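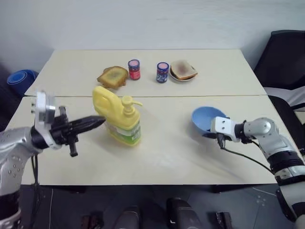
Table in two sections, with food and household items.

Wallcombe: Household Notes for Residents
Updated August 27, 2022

Wallcombe (population 3,535) lies on two levels. The Lower Town occupies the river terrace, and Hallow stands on the limestone bench 100 feet higher. The two are supplied by different water sources and were built in different periods, so the notes are divided where the advice differs.

Water, Hallow
Hallow is served by the spring main. The water is hard and leaves scale on kettles, shower heads and faucet aerators.
Kettles: fill halfway with equal parts white vinegar and water, heat until warm, leave one hour, empty and rinse twice.
Aerators: unscrew, soak overnight in vinegar, brush from the back side. Note the order of the screens before removing them.
Dried beans: cooking times printed on the bag run short with spring water. Soak overnight with a pinch of baking soda and drain before cooking.
Do not use vinegar on the local limestone sills or hearths. It etches the surface and the mark cannot be wiped out. Use warm water and a little dish soap.

Water, Lower Town
The Lower Town is on the river wells. Scale is light, but iron is present. Orange stains in sinks respond to a paste of cream of tartar and water left for 30 minutes. Chlorine bleach sets iron stains and should be kept off them. After a main is flushed, run the cold tap nearest the meter until clear, then the others. Hold laundry until this is done.

Cellars
Most houses on Vultby Street have stone cellars laid in lime mortar. Patch these with lime mortar of a similar mix. Portland cement holds moisture behind the patch, and the face of the stone comes away after several winters.
Store canned goods and jars on open shelving with a gap of 5 inches at the wall. Wipe jar rings dry, or remove them once the lids have sealed. Potatoes keep on the lowest shelf, covered from light. Onions should go upstairs.
Close cellar vents on humid summer days and open them on dry nights. A cheap humidity gauge hung at the foot of the stairs is enough to judge by.

Sash windows
Houses built before the Dhillon Bridge generally have weighted sashes. If a sash sticks, rub the channels with a plain candle stub before reaching for a plane. Replace cords in pairs. Cotton cord, size 8, fits the original pulleys in most cases; measure the old one if any of it is left. Paint should stop short of the channel.

Before frost
Outside faucets in Hallow should be shut off at the inside valve and drained by the first week of November. The Lower Town usually has longer. Disconnect hoses in either case. Clear gutters after the sycamores drop, and again if the first pass was early.

Compiled by Abilio Prieto. Section on cellars revised by Poonam Lodhi, 14 Vultby Street. Corrections may be left at the library desk.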